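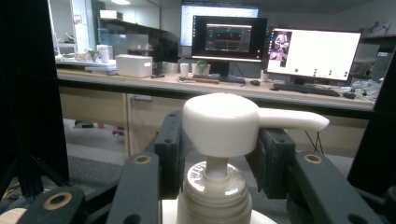 *A white pump dispenser with a long flat nozzle and a threaded collar.*

The case for refillable soap usually gets made in terms of plastic, and the plastic argument is sound. The case fails in practice on a smaller matter: collar threads. Until suppliers settle on one neck size for household pumps, refilling will stay a hobby for people with patience and a funnel.

I kept a log of my own household purchases through May. Hand soap from Postilley, dish soap from Grimiden and a lotion from Kemmont all came with pumps of similar height. None of the three heads would seat on another's bottle. The Grimiden collar started on the Postilley neck, turned once and jammed. When one pump failed, I had two working pumps in the house and no way to use either.

Suppliers reply that neck size follows from bottle volume and the thickness of the product. This is partly true. A thick lotion needs a wider dip tube and a stronger spring than a thin soap does. But the tube and spring sit inside the collar, and the collar can stay the same while they change. Garden hose fittings have worked on this principle for generations.

The second objection is cost. Wainwright, the refill shop I use, stocks 116 products and carries 60 separate replacement pumps to serve them. Shelf space, stock errors and returns all get charged to somebody, and at present that is the customer. A shared collar would move a one-time mold cost onto the supplier - a fair place for it.

I would go further and ask for the neck size to be printed on the label, next to the volume. A buyer who reads 348 milliliters on one bottle and 288 on another can compare them. A buyer looking for a spare pump has to bring the old bottle to the store. The label change needs no new tooling and could be made at the next print run, well before any agreement on threads.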